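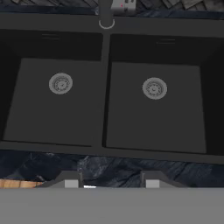
Re: [kitchens] Sink arm at Tornville - what happens to the wash-up shifts

Hi all,

Typing this between the breakfast clear-down and a delivery so sorry if it jumps about. Yaryna asked good questions and they deserve more than the two lines I sent her from my phone. Her message first, cut down a bit, then my replies, then some things she didn't ask but people have been asking me in the corridor.

Yaryna Palamarchuk wrote:

> Corinne, can you tell the list what is going on with the arm? We had Takumi
> in the wash-up for two mornings with a notebook, watching hands. Very polite,
> but he writes down what you do and then goes away, and people draw their own
> conclusions.
>
> What I hear on the shift is: (a) it comes in May, (b) it does the sinks,
> (c) the late wash-up goes to one person instead of three. Maybe none of this
> is right. But the person who is left with the machine will be the one who gets
> the blame when it stops, and I would like to know what she is paid for that.
>
> Also, somebody said it is all being tried out on a computer. Our sinks are
> not a computer. They are full of things that should not be there. Does it
> know what a peeler looks like under a lettuce leaf?
>
> Yaryna

OK. In order, more or less.

May. May is when Patell want to bolt a base down in the training kitchen, and the training kitchen only. Not the main wash-up. No date for the main wash-up at all, and if you've heard one it didn't come from me or from Emmett. It can't go in the main wash-up before the floor is redone anyway, and you all know how long we've waited for that.

What it does. Picks things out of the sink before the sink gets used for washing. That's the whole job as written down. Strays, peelings, fruit, cutlery that went in with the pans. It doesn't scrub, doesn't stack, doesn't load the dishwasher. Takumi has a list of jobs he'd like to get to later and dishwasher loading is on it, I'm not going to hide that, but nothing is agreed past the first one.

The computer part. True. At the moment it all happens in the simulator, a made-up kitchen with a dark double sink and an arm reaching over it. It's a much nicer kitchen than ours - herringbone tiles, marble, the lot. Priya Yazzie asked if we could have that one instead. Takumi's team have done 2,065 runs in it so far and 1,113 of those went the way they wanted, which I'll let you do your own sums on. He gave me both numbers without being pushed, and says the misses are mostly the arm going for a thing from the wrong side and having to give up.

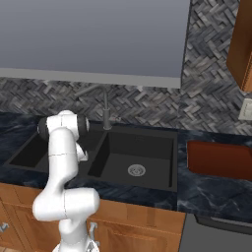

Will anyone on wash-up lose hours when the trial starts?

Contracted hours stay as they are for everybody on the rota, all 17 of you, for the length of the trial. Emmett Ruiz-Ortega has put that in writing and I've pinned it next to the rota. After the trial there has to be a proper consultation before any shift pattern changes, and I'll be asking for that to start early rather than in the last week.

Back to Yaryna's list. Late wash-up going from three to one - I asked Emmett straight out. He said it was in a slide from the Rurkeo people, as a "possible saving", and that no one here had signed up to it. I believe him but I've asked for the slide. If it's in a slide somebody thought it. More when I've got it.

Who minds the machine. This is the one I'm most bothered about and I think Yaryna is right. Someone has to stop it, clear what it's dropped, and know when to leave it alone. That's extra responsibility and there's no grade for it. I've proposed that whoever minds it gets the supervisor rate for those hours, training on paid time, and that a stoppage is logged against the machine and not against the person. Pay said they'd look at it. The logging one they agreed on the spot.

Peeler under a lettuce leaf. Takumi's answer was "not yet", which I liked him for. They've been putting different bits and pieces in and around the sink to see what it makes of them. Where one of us would look at a banana in the basin and a knife on the worktop and treat them very differently without thinking, the arm has to be told or shown. Knives are off the list of things it picks up for the training kitchen trial. I asked for that and so did Priya, separately, and he'd already done it.

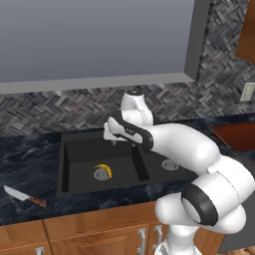

What that means for us day to day is a new rule about what gets put where, and I'd like it to be our rule. If the arm doesn't touch knives then a knife in the sink is still ours to find, same as now, except now there's a machine moving other stuff about on top of it. So: knives never go in the sink, full stop, everyone incl. chefs. We've been saying this for years. Maybe having a robot in the building will get the chefs to listen where I couldn't.

Other thing. Please stop apologising to Takumi for how you work. Two people told me they'd done everything "properly" while he was stood there, gloves on, one thing at a time. He doesn't want that. He wants the way you really do it at ten past two with a trolley coming in behind you. If they build it round the tidy version then we'll be the ones working round it after. He's back on Saturday and would rather be ignored.

Things I've heard that are wrong, quickly:

- that it films the room. Its camera looks at the sink. I've asked for this in writing as well, don't have it yet.
- that Chávez already got rid of their wash-up team. They haven't got an arm. They have a conveyer, had it for ages.
- that agency staff are excluded from the training. They're included, same paid time. I checked twice.

Things I don't know: how loud it is. What happens with wet gloves and the stop button. Whether the stop button is reachable if you're Priya's height. Who mops round the base. If you've got more of these send them to me or to the list, short is fine, I'm taking them all to Emmett in one go and would like the list to be embarrassingly long.

And Yaryna, thank you for putting it where everyone could read it. Would you come to the meeting with me? It'd be paid, I've aksed.

Got to go, delivery's here and they've sent the wrong trays again.

Corinne Kapoor
Kitchens rep, Tornville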